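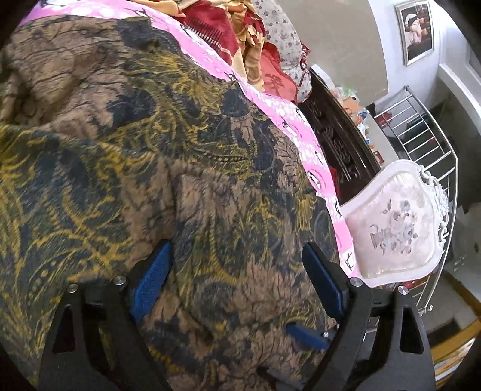 Fill power and fill weight get mixed up constantly, so a short thread on how to read a duvet label.

Fill power is loft: the volume one ounce of down takes up under a standard weight. An 800 down traps more air per ounce than a 600. It says nothing of how many ounces are in the shell.

Fill weight is the quantity. The Vunberg queen has 800 fill power and 300 grams of fill. The Bruren queen has a lower fill power and a lot more down, and it sleeps warmer. On a Wednesday in September I had the window open under the Bruren and gave up at 2 a.m.

Shell area matters too. 300 grams in a twin and 300 grams in a king are different products. Divide grams by square meters before comparing anything. Most stores will not do this for you.
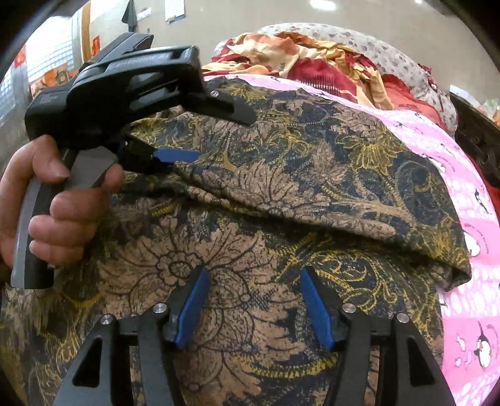 Baffle box vs. sewn-through: sewn-through stitches the top fabric straight to the bottom, so every seam is a thin line with almost no insulation. Fine for summer. A baffle box puts a strip of fabric between the layers and keeps the loft at the seam.

Thread count on the shell: 300 is enough if the weave is tight. Flunura sells a 400 and charges extra for it. What you want to know is whether the fabric is downproof, and that depends on weave and finish as much as count.

Washing: front loader, small dose of liquid detergent, extra rinse, low heat. Drying takes far longer than the label suggests. Mine needed 5 cycles, with the clumps broken up by hand between them. Damp down smells and loses loft.

Nair lists fill power, fill weight and finished dimensions on one line of the tag. Bruren puts the weight on the box only, so write it down before you recycle the box.

Next thread: wool fill, and why its weights don't convert to down.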